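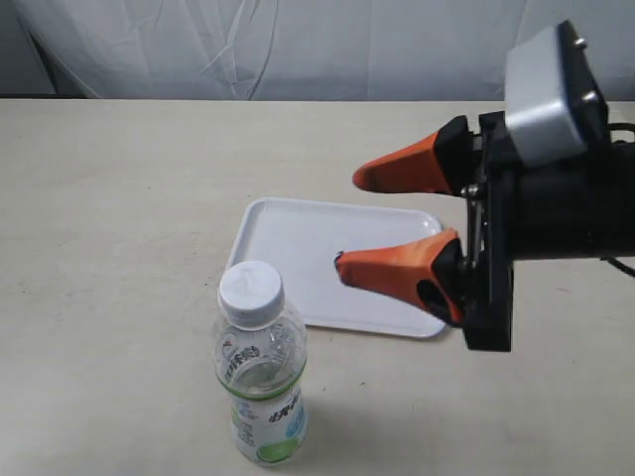 Efraín Escobar
21/08/2018

I want to talk about lunch. I know there are bigger things going on, and I have opinions on most of those too, but lunch is the one I keep getting cross about on the bus home, so lunch it is.

When I started at Datard we had a canteen. It was on the ground floor at the back, it smelled of gravy from ten in the morning, and the food was fine. I'm not going to get misty-eyed about the food. The lasagne was cut with the sort of tool you'd use on a lawn, and there was a vegetable option that was always, always stuffed pepper. But at half past twelve nearly everybody in the building went down there, took a tray, queued up, sat where there was a space, and ate for the best part of an hour. Then we went back to work.

The canteen closed six years ago. We got a "breakout zone" instead (two microwaves, a tall table with no chairs, a fridge that people write angry notes on), and the stated idea was that we'd have more freedom over how we spent our break. What we did with our freedom was eat at our desks. I do it as well, I'm not claiming to be above it. I've got rice in my keyboard as I type this.

My view, and I hold it more firmly every year, is that eating at your desk is bad for you, bad for the place you work and a bit sad as well, and that we've all been far too polite about letting it become normal.

Start with the time. I'm paid for a day with an hour taken out of the middle of it. If I spend that hour with a sandwich in one hand and the mouse in the other, I've given away an hour. Five of those a week! You wouldn't hand your employer a fiver out of your purse every dinnertime and say don't worry, I was only going to spend it on myself. Yet people who will argue for weeks over a mileage claim will give up their lunch without a murmur, and then apologise when somebody walks up and catches them with their mouth full.

And nothing good gets done in that hour anyway. I've gone back and looked at emails I sent while eating and they are dreadful. They're short in the wrong way. One of them, to a very nice supplier in Varnora, just says "No, the other one" and I still don't know which other one I meant.

Then there's who you sit with, and this is the bit I feel most strongly about. In the canteen you sat with whoever was there. I spent a good part of one winter opposite a man from the post room who kept finches, and I learned more about finches than I've ever needed, and I also learned that if you wanted a parcel out the same day you had to get it down to him before three. That second thing wasn't written anywhere. There were people in accounts I'd have been frightened of if I'd only met them by email, and I wasn't frightened of them, having seen them try to eat a jacket potato with a plastic fork.

These days I talk to the same four people I sit near. They're lovely. But there's a whole floor above us that joined after the canteen went, and I know them only as names that turn up in a meeting invitation. When something goes wrong between their floor and ours it goes wrong in writing, with managers copied in, and it takes a fortnight to put right. We used to sort that sort of thing out over the crumble.

I've had this argument enough times to know what comes next. Some people say they'd rather eat early, or quickly, and go home on time to their kids, and fair enough, I'd never want to chain anyone to a dining table. My sister picks her two up from school at quarter past three and if she had to take a full hour she'd lose money on childcare. Let her have her twenty-minute lunch. I'm not asking for a law. Others say they're shy and the canteen was a misery, all that standing about looking for a friendly face, and I do take that more seriously than I used to. I was the new boy once and I remember the walk from the till to the tables feeling very long indeed. I'd still say a room with a corner you can sit in quietly is kinder than no room at all, but I can see why somebody might feel otherwise.

The one I won't have is cost. We were told the canteen was losing money. Well, yes, so does the car park. So do the lifts. I don't remember anybody asking the lifts to break even. The building keeps us warm and gives us toilets without putting a coin slot on the door, and it seems odd to me that somewhere to sit down and eat a meal should be the one thing that has to pay its own way.

You'll say go out, then. I do, sometimes. There's a café round the corner called Devadiga that does a very good lentil soup for £6, and I'd recommend it to anyone, but £6 a day isn't nothing, and it has one long bench and a queue out of the door, so by the time you've got your bowl you're bolting it. My old schoolfriend works over in Trerkden, at a place with 47 staff, and they still stop together. It isn't fancy at all. They've got one big table, somebody puts the kettle on, people bring whatever they've brought from home, and the phones go to the answering machine until half past one. I went along once when I had a day off and sat there with my cheese roll, listening to two people I'd never met have a furious row over whether you can freeze hummus. (You can. It goes a bit grainy.) I came away more cheerful than I'd been in weeks.

So what do I want? I'd like the canteen back, obviously, and I've said so on the staff survey every October, under "any other comments", where I suspect it's read by a computer. Failing that, I'd settle for chairs. Take out the silly tall table, put in a few ordinary ones at ordinary height, and stop booking meetings for half past twelve. That last one would cost nothing whatsoever and I'd like to hear the argument against it.

In the meantime I've started taking my box down to the bench by the bike racks, whatever the weather's up to. There were two of us last week, me and a woman from the floor above who turns out to have sent me most of those meeting invitations. She's bringing a flask next time and I've promised to bring biscuits.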